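## 9. Putting up the Kustix desk screen

1. Clear the desk. Yes, all of it.
2. Slide both clamps on to the back edge, 52 cm apart.
3. Lower the screen into the clamps until it clicks — a crunch is a different noise. 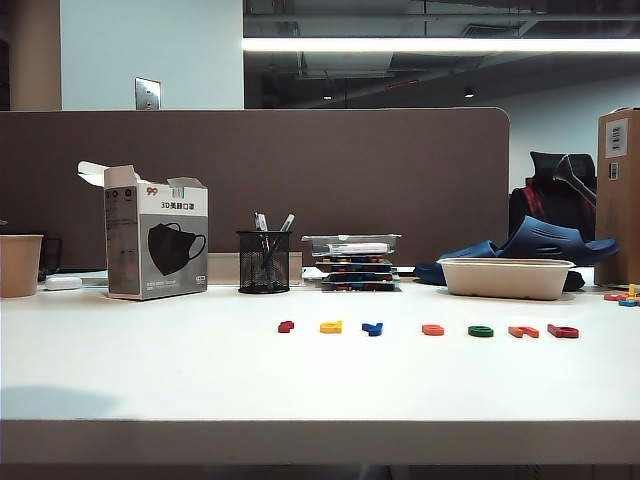 4. Tighten each bolt by hand, then give it one quarter turn with the key.

**Caution:** Don't lean on the screen. It was built for privacy, and has no interest in your weight.

**Note:** Check the bolts again after 10 days.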